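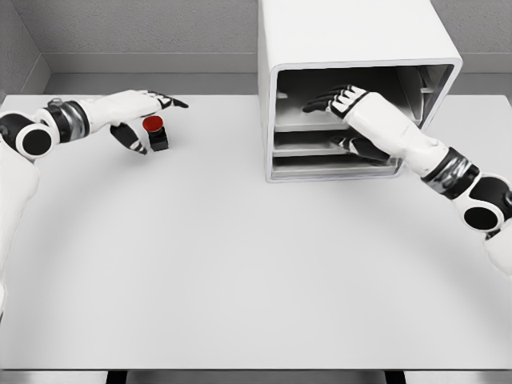

Figure 2. Large white tabletop and light grey textured wall, computer rendering.

4.2 Table colour and tired eyes

I should admit up front that I didn't set out to study tables. The project was meant to be about how people learn to tell one bean from another, and the furniture was supposed to stay in the background. But by the second week of sorting at the Garska seed library the comments sheets were full of remarks about the tabletops (too bright, too shiny, "like reading in the snow"), and I'd be a pretty poor researcher if I kept asking people for comments and then ignored them. So this section covers what we learned about surface colour, and section 4.3 goes back to the beans.

A pale surface is what most seed libraries pick, and I can see why. It looks clean, it shows up mouse droppings and bits of pod, and dark seed stands out on it beautifully. A big white top with a pale wall behind it, as in Figure 2, is close to what most of our sorters said they pictured when we asked about a good place to work. The older handling guides that I grew up with say much the same thing, though they rarely say how they got there. Deschamps is the exception. That report spends a good few pages on background colour and comes down on the side of a mid-toned cloth for mixed lots, which I'd skimmed past the first time I read it and now wish I hadn't.

We had 28 sorters all up, most of them already regulars at the library. Everyone worked on two surfaces, one white and one a dull mid-green, and we swapped the order for half the group so that nobody's second session was always the green one. The green was a cotton drill cloth pinned over the same kind of table, so the height and the reach stayed the same. Each sorter got a tray of mixed beans holding five varieties: a black, a speckled, a dark red, a cream and the local white one called Cekus, which is the whole reason the library exists. Cekus is small, flat and very nearly the colour of a fresh sheet of paper. You can guess where I'm going with this!

For the three darker varieties, table colour made very little difference. People were quick and they were accurate, and the handful of mistakes were mostly the sort you'd get anywhere (a pale speckled bean landing in with the creams, say). With Cekus it was another story. On the white top, sorters left more of them behind in the tray spill, and several told us they'd started feeling for the beans with their fingertips after a while instead of looking. On the green cloth they simply picked them up. The error counts are in Table 3, and I'd ask readers to look at the spread for each person as well as the averages, as two or three very experienced sorters did fine on everything and pull the numbers around a bit.

The tiredness ratings are softer evidence, but I think they're worth having. We asked people to rate their eyes before and after each session on a simple line from "fresh" to "done for". Scores slipped on both surfaces, as you'd expect after a long stretch of small beans. They slipped further on white, and furthest of all in the afternoon sessions, when the sun came in low through the west windows. Samuele Ferri, who ran those sessions while I was off with the flu, wrote in his notes that people had begun shifting their chairs to put their own shadow over the tray. I love that detail. It's the kind of fix people come up with without being told, and it would never have made it into the ratings.

Light levels turned out to matter more than I'd planned for. We used the library's own Dolum lamps throughout, one to a table, and on an overcast morning the meter read almost 1750 lux at the tray. That's a lot of light to bounce off a white surface into somebody's face. Dropping the lamp head lower and tilting it away helped, and so did moving to the north side of the room. Neither change did anything for the missing Cekus, though, so I don't think glare is the full explanation. Plain old lack of contrast is doing most of the work there, and glare sits on top of it and makes people cranky.

A few cautions. The green was cloth and the white was a hard top, so colour and texture are tangled up in our comparison. Beans roll on a hard surface and they don't roll on cotton drill, and some of the advantage we saw could easily come from that. I've since tried a painted green board at home with a tray of leftover Cekus and found it nearly as good as the cloth, but that's me at my kitchen table on a Thursday night with the radio on, and I wouldn't ask anyone to rely on it. We also had no very young sorters and nobody who described themselves as colour blind. The second gap bothers me more, especially with a green background and dark red beans in the mix.

It's also fair to say that people liked the white tops better to begin with. Before the sessions, most of the group told us they'd choose white for their own sorting space, and the word that kept coming up was "clean". Afterwards the preference was split fairly evenly, with several people wanting both: white for cleaning and checking, green for the actual picking. The library has gone that way itself. There are now cloths folded on the shelf by the door, and whoever is on Cekus takes one. I was back there in April and saw that somebody had hemmed them all and stitched a small bean in the corner of each, in white thread, very easy to see against the green.

For the analysis that follows I've kept surface as a factor wherever Cekus is involved and dropped it for the other four varieties. The models with surface left in throughout are in the appendix, and they tell the same story with wider error bars.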